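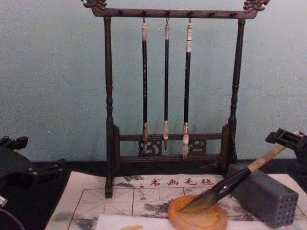 Bernadette Ridgeway wrote to me after the last post to say that brushes should never be stood in a jar, tip up, while they're still damp, and that if I kept doing it I would be buying new ones by January. The water runs down into the ferrule, she said, and then the glue goes, and then the hairs start coming out on the paper one at a time, usually in the middle of your best character.

Well, Bernadette, I listened! I had been a jar person for years (an old jam jar, and then a slightly nicer jam jar), and I did have one brush that shed like a cat. So the rack has come out of the spare room and onto the long table, behind the felt, and the brushes hang from it by their little loops, tips down, the way they were meant to.

I bought it at a house sale in Dultmont two winters ago and then did nothing with it. It's dark turned wood, with a carved curly finial at each end of the crossbar that my husband says is a dragon and I say is a scroll. We have agreed to leave it there. The panels down in the lower rail are pierced right through and they hold dust like you wouldn't believe. I've been going at them with a dry makeup brush and a cotton swab, which takes most of a cup of coffee, and I find I rather like doing it.

There are more pegs than I have brushes for, and I'm trying not to see that as a shopping list. The one I reach for most is the white one with the long tip. It holds a lot of water and it is not forgiving. Fouad Shawky, who sat next to me in the Kendport class, used to call his "the mop" and made lovely big loose strokes with it, while mine came out looking like wet shoelaces. The thin one is for small writing and for signing things, and I'm still shy with it.

My routine now is cool water, no soap, press the hairs gently with a paper towel, shape the point with my fingers, hang it up and walk away. Walking away is the hard part. I used to pick at them.

The felt needs a wash next, and I've put that off because the last one shrank. If anyone has managed it without ending up with a placemat, please tell me how. I have 17 sheets of the good paper left and I'd like them to lie flat on something.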